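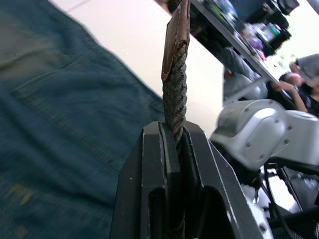
Gremora Support Portal
Ticket 1084: Belt threading task aborts with grip loss on right arm
Product: Isora dual-arm cell, Flusent task runner
Opened: 15 May 2019
Reported by: Sirkka Rantala
Severity: 2 (work blocked, no injury, no damage)
Status: Waiting on customer

Problem
Task "jeans_belt" stops during the pull step. The right gripper closes on the belt, reports a good grip, starts the pull and loses the belt before the move is complete. The arm then goes to hold and Flusent shows GRIP_LOST_R. Clearing the fault and resuming gives the same result. The left arm does not fault.

Expected: belt is drawn through the next loop and both arms return to ready.
Result: right arm in hold, belt partly through, task marked failed.

Setup
Two-arm cell, one wrist camera per arm, one head camera. Jeans flat on the table, brown belt. Grip force on both sides set to 18 N in the task file. Pull speed is the default. Same task file ran on a flat nylon strap with no faults.

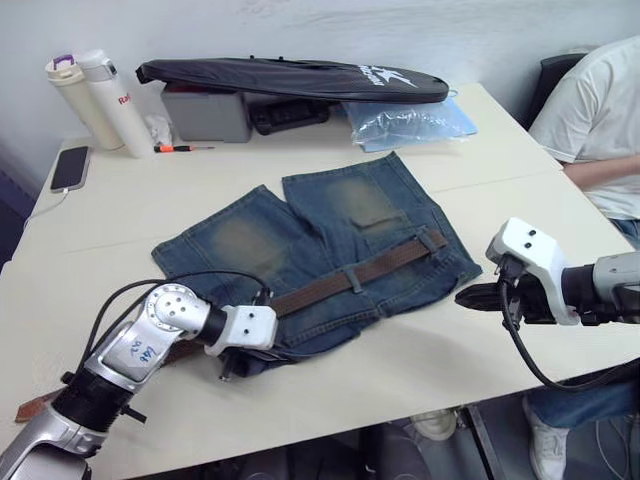 Left gripper at the waistband, right gripper beside the jeans, not touching them.

Log extract, right arm
pull_start
grip_width stable
grip_width falling
width below limit, 900 ms after pull_start
GRIP_LOST_R
arm state: hold

Comment, support
The width drop comes well before the end of the move, so this is probably a slip and not a planner timeout. Please check the following and report back.
1. Clean the finger pads with a dry cloth and look for glazing.
2. Run gripper zero on the right side with nothing between the fingers.
3. Confirm the force value in the task file is the one loaded on the controller. Flusent keeps the old value until the task is reloaded.
4. Repeat with the pull speed cut to half.

Comment, S. Rantala
1. Done. No glazing, fault still present.
2. Done. Zero offset was within limits. Fault still present.
3. The controller was holding an older value for the right arm. Left arm was correct. Reloaded the task and both sides now read 18.
4. At half speed after the reload, the pull completed. At default speed it still faults, but later in the move.

Also noticed that the fault is more frequent when the fingers close near the leather end of the belt. Further along the strap it holds better. When a loop bunches up, the load rises quickly and the belt slides out of the fingers. 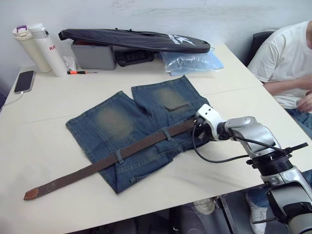 I have left the grip point where the task file puts it so that the runs can be compared. Moving it by hand would hide the fault.

One more item. After GRIP_LOST_R the right arm accepted a resume command from the task screen without asking for the area to be confirmed clear. The Wuisan safety module is set to require that confirmation after any grip fault. Is this expected?

Comment, support
No. Treat the resume behavior as a separate safety matter. Until it is closed, do not use resume after a grip fault. Press stop, keep hands off the table area, and restart the task from the beginning. Please export the Wuisan settings and the event history for both arms and attach them here.

For the slip, keep the pull at half speed and leave the force as it is. We are checking whether the stale force value was left behind by the last task import.

Actions
Customer: attach Wuisan export and event history. Open.
Customer: repeat at half speed with the grip point unchanged. Open.
Support: reproduce resume without confirmation on a test cell. Open.
Support: review force reload in Flusent. Open.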